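Swifts over Otum: notes for Thursday's talk

Welcome everybody, and thank Müzeyyen for the tea. Start with the nest under my gutter, and how I stood there with a cold cuppa most evenings.

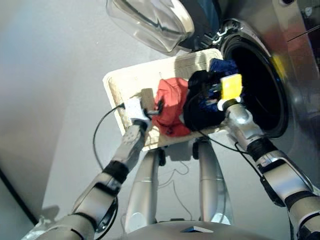
Why do swifts come back to the same hole?
They pair up at the nest site, so a good hole is worth flying a very long way for.

Chicks can stay in up to 50 days — a long wait, I know, and dull in the rain.

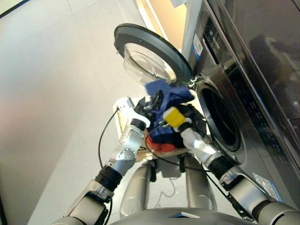
Then they drop out and go, and by September the sky feels awfully quiet.

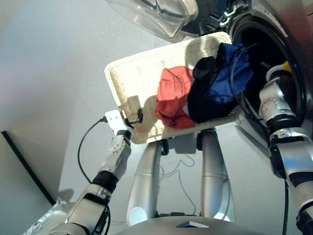
Putting up a box

Kiros has the drawings.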